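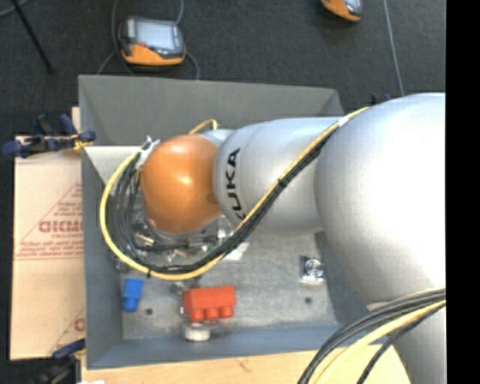 May, 4.40 pm. Screening room, Ornley.

Second pass on the Magbanua adaptation, reels transferred to the server this morning. Running time now 2 h 11 min including credits. Kerstin's count of the novel against the shooting script: 3,627 lines of dialogue in the book, well under half kept. Most of the loss is in the courtroom chapters, which the script folds into one hearing.

Sound: centre channel low through the hearing. Raised 2 dB for playback only, file untouched. Joar to check whether the fault is in the mix or in our decoder.

Colour: night exteriors lean green on projector B, neutral on A. Lamp hours on B not logged since Ivar changed it. Please log them.

Subtitles drift late after the ferry sequence – constant offset, so probably a frame rate mismatch in the Samell export. Asked Elsa for a fresh file.

Story notes, for the programme booklet. The narrator's brother is gone entirely and his two useful scenes go to the clerk. Works on screen. The ending is moved from the harbour to the flat, and I still prefer the book's. Kalevi disagrees and will write his own paragraph.

Booklet copy limit is 90 words per film. Mine is over. Cut the bit about the paperback cover.

To do: rerun from the ferry on A with the new subtitles, then the trailer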